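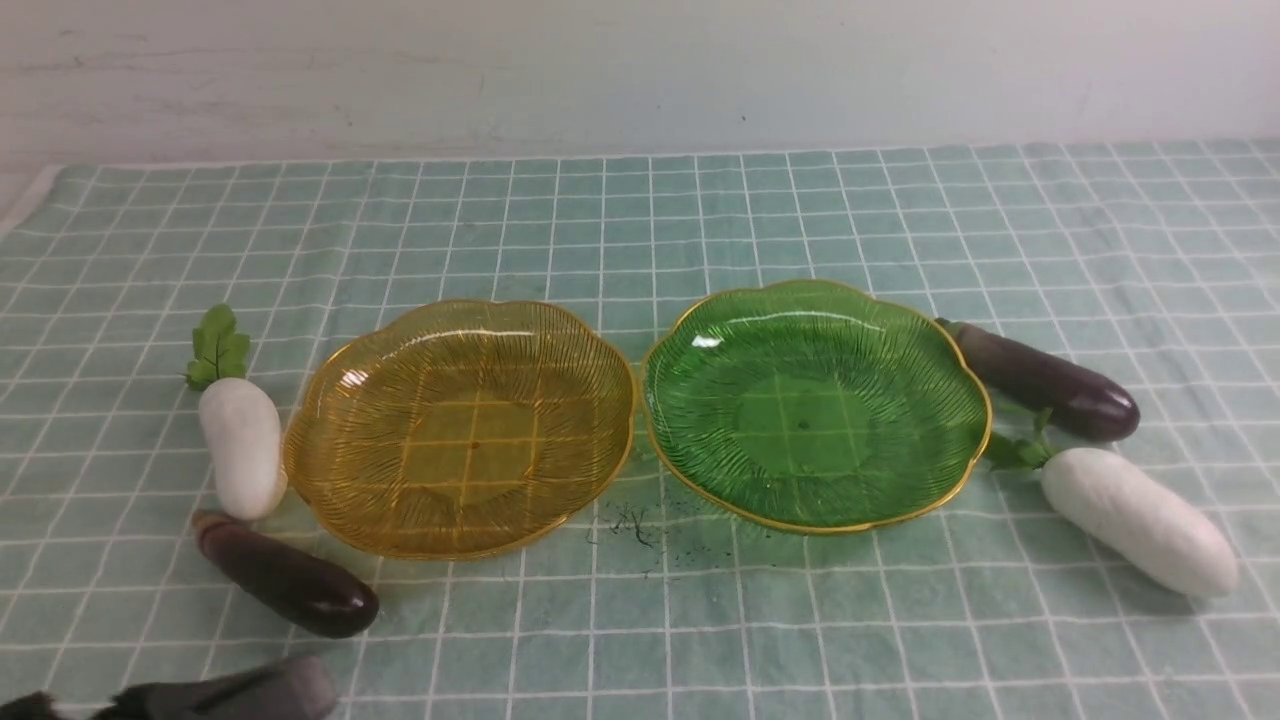

Shared Meals and Food Waste in Student Housing at Mondstead

Final project report
Department of Household and Consumer Studies

Summary

This report examines how students living in shared apartments at Mondstead buy, store and discard food. It is based on kitchen diaries kept by residents of Rutkowska Hall and the Vondska Street apartments over two weeks in the spring term. Households that cooked together at least some of the time reported throwing away less fresh produce than households in which every resident shopped separately. The difference was largest for bread, salad greens and dairy products. Leftover cooked food showed a different pattern and was discarded more often in the households that cooked together.

1. Background

Most published work on household food waste deals with families. Student households differ in several ways. The members often do not know each other before moving in, their class schedules rarely match, and the refrigerator is divided by shelf. Food is bought in packages meant for a family and eaten by one person. Residents also leave for weekends and holidays, sometimes at short notice, and perishable items remain behind.

The project team wished to find out whether the way a household organizes its meals has any bearing on what ends up in the trash. The question was suggested by an earlier class exercise in which students were asked to recall the last item of food they had thrown away and the reason for doing so. Many answers mentioned a package that had been opened once and then forgotten behind something belonging to a roommate.

2. Method

Invitations were sent to 51 households. Of these, 37 returned a complete diary and were included in the analysis. Incomplete diaries were set aside, and no attempt was made to fill in missing days.

Each household received a printed diary sheet to be kept on or near the refrigerator. Residents were asked to write down every item discarded, an estimate of the amount in cups, slices or pieces, and the reason. Scales were not provided. The team considered weighing to be more accurate but expected that it would discourage participation, particularly during exam preparation. Diary entries were typed into Histura, the record-keeping program used for coursework in the department, and sorted by food type and reason.

Households were placed in one of 2 groups. The first consisted of those who reported at least one planned shared meal per week. The second consisted of those who reported none. A short interview was held with a member of each household after the diaries were collected.

3. Results

3.1 Fresh food

Bread was the item most often entered in the diaries of both groups. In households without shared meals, it was common for several residents to keep a loaf each, and the last part of the loaf was often thrown away stale or with mold. Households with shared meals tended to keep one loaf in use at a time. The same applied to milk and to bagged salad.

Fruit showed little difference between the groups. Apples, oranges and bananas were mainly eaten between meals and were bought individually even where dinners were shared. Several residents mentioned that fruit put out on the table was eaten sooner than fruit kept in a drawer or cupboard. 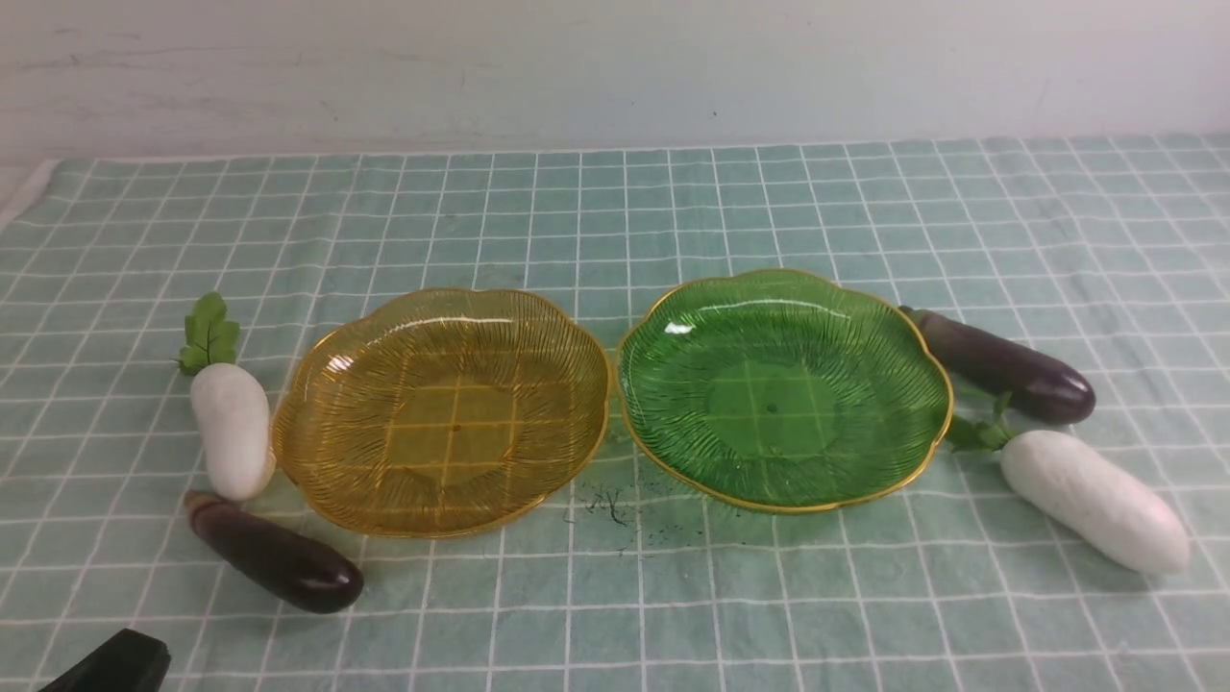

The interviews also touched on serving habits. In some households the cook filled each person's plate at the stove, while in others the food was placed on the table and residents helped themselves. Those who served themselves reported fewer unfinished portions. The diary sheet had no column for this information, and the finding therefore rests on interview statements only.

3.2 Cooked leftovers

Cooked leftovers were discarded more often in the group with shared meals. Rice, pasta and soup made up most of these entries. The reason given was usually that the dish had been made in too large a quantity, or that residents were unsure who was allowed to finish it. One household had solved the second problem with a strip of masking tape on the lid, marked with the word "open" when anyone could take the food.

3.3 Reasons for discarding

Residents in both groups most often wrote "forgot about it" or "went bad." The date printed on the package was mentioned less than expected. Some residents did not distinguish between a "best by" date and a "use by" date, and in the interviews a number of them said they relied on smell and appearance for everything except meat and fish.

4. Discussion

The results suggest that shared cooking reduces the duplication of perishable purchases but brings a risk of its own. A household that shops together still has to agree on quantities and on what happens to the remainder. Where such an agreement existed, it was generally informal and had been reached after a dispute.

It cannot be concluded from this study that shared meals cause lower waste. Residents who choose to cook together may already be more careful with food, or may simply have more time. Kitchen size may also play a part. The Vondska Street apartments have a table large enough for all residents, whereas in Rutkowska Hall many residents eat in their rooms.

5. Limitations

Amounts were estimated by the residents themselves. Keeping a diary is likely to influence behavior, and several participants said that they had thrown away less than usual during the study – in part to avoid having to write it down. The study period did not include a holiday, when waste from abandoned refrigerators may be considerable.

6. Recommendations

The team recommends that the housing office add a page on shared food storage to the welcome packet given to new residents. It should explain date labels in simple terms and suggest that each apartment set aside one refrigerator shelf for food that anyone may use. A collection point for unopened groceries at the end of term would also be useful, provided that it is announced before residents begin packing.

A follow-up study should use kitchen scales in a smaller number of households and should record how meals are served. The diary sheet would need an additional column for this purpose, and the instructions on the back should be shortened.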